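Thursday, November 10, 2022

I have been meaning to write about the walk from Jullurport out to Pringle ever since we got home, and my feet have only now forgiven me enough to let me do it. We took the early bus and set off along the old canal path with far too much in our bags (I packed 3 sweaters, and wore one). The climb after Ereo is the hard part – 943 steps, according to the sign at the bottom, and I believed every one of them! But oh, the view over the valley, with the fog just lifting off the fields. We sat on a wall and ate cheese sandwiches and hardly said a word for half an hour.

Coming down was slower than going up, my knees being what they are, and I was thirsty enough by Jerkero to stop at the first store we came to. 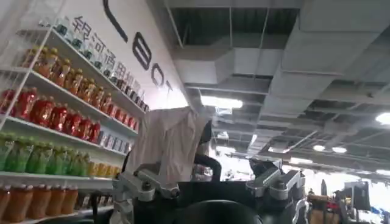

Next November I'd like to do it the other way around, with the steps going down, and stay the night in Pringle.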